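Subject: Re: [household-bench] Mug trees: peg angle, base size, and which mug goes where
Date: 26th February
List: Preneo home goods discussion list

On the earlier thread, a list member wrote:

> We have the Korkton four-peg stand and it tips when the
> first mug goes on a high peg. Kitchen bench is level, I checked.
> Is the base too small, or are we loading it wrong? Also, do
> people leave it at the back of the bench or bring it forward?
> Ours lives behind the kettle and I knock the post every
> time I reach over it.
>
> Second question if anyone has the patience. The handles on
> our newer mugs are small and won't pass over the end of the
> peg unless you get the angle right. Worth swapping the mugs?

I can answer most of this. I don't have the Korkton. Mine is an unbranded one in light wood from the market at Plultstead, bought in October, and the layout sounds close enough to yours: square post, round base, four round pegs set at different heights. 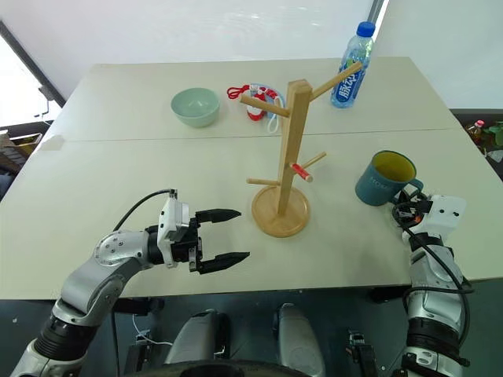 1. Tipping

A mug on a peg puts its weight well out from the post, and the higher pegs make the whole thing easier to rock. The base only has to be wide enough that the combined centre of mass stays inside its edge. I put my stand on the kitchen scale and got 319 grams, which isn't much. A heavy stoneware mug can weigh more than the stand it hangs on.

Load the lowest peg first, then the one most nearly opposite. Unload in reverse. If the stand still rocks with two mugs on opposite sides, look underneath for a high spot. On mine it was a bead of dried glue, and a few passes over a sheet of sandpaper laid flat on the bench fixed it. Check the post as well. If it leans in its socket, the lean should go to the side with the lighter mug until you get around to regluing it.

I wouldn't glue weights to the base. I tried steel washers and they marked the benchtop.

2. Position on the bench

Bring it forward. It needs clear space on every side that has a peg, because the mug has to travel past the end of the peg before it drops into place. I allow 82 mm beyond each peg tip, measured with my widest mug. Tall things such as bottles should stand outside that distance, and bowls can sit a bit closer as they are lower than the pegs that matter.

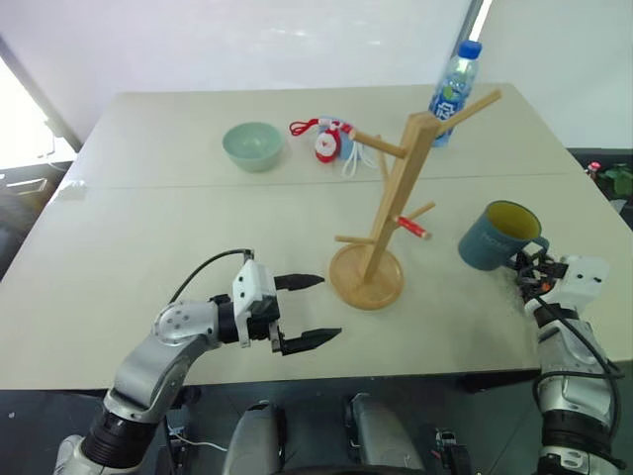
The surface matters less than people think. I have used the same stand on laminate, tile and an oiled timber bench, and it slid a little on the laminate only. Four small felt dots made the sliding worse. Thin rubber ones were fine, though they hold crumbs and want lifting and wiping every so often.

3. Handles and pegs

Measure the inside of the handle at its narrowest point and the peg at its thickest, then subtract. My pegs are 11 mm across. Anything with a decent gap will go on without fuss. Mugs with a tight loop need to be turned so the handle opening is square to the peg, then tipped slightly as they go over the rounded end.

Turn the handle to face your working hand before you pick the mug up. Our teal one with the yellow inside and HOME on the front is a good mug for this, as the loop stands well clear of the body.

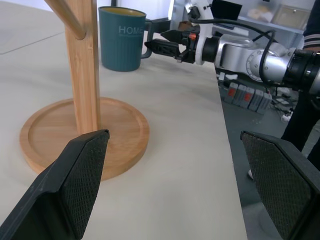 I would keep the mugs and sand the peg ends if the fit is close. Use 1000 grit to finish, and wipe with a damp cloth afterwards to lift the dust. Don't varnish the pegs. Two coats add enough thickness to undo the work, and a glossy peg lets the handle slide toward the tip.

One more point on the base. If yours has a raised rim, any drips will collect inside it and the bottom of the post will sit in water. Dry the mugs first, or tip the tray out the same day. My previous stand, a Ķēniņš with three pegs, split up from the base for that reason — it took a couple of winters, and the crack followed the grain most of the way to the first peg.

If the original poster can send the base diameter and the height of the top peg on the Korkton, I'll work out how heavy a mug it should take on one side.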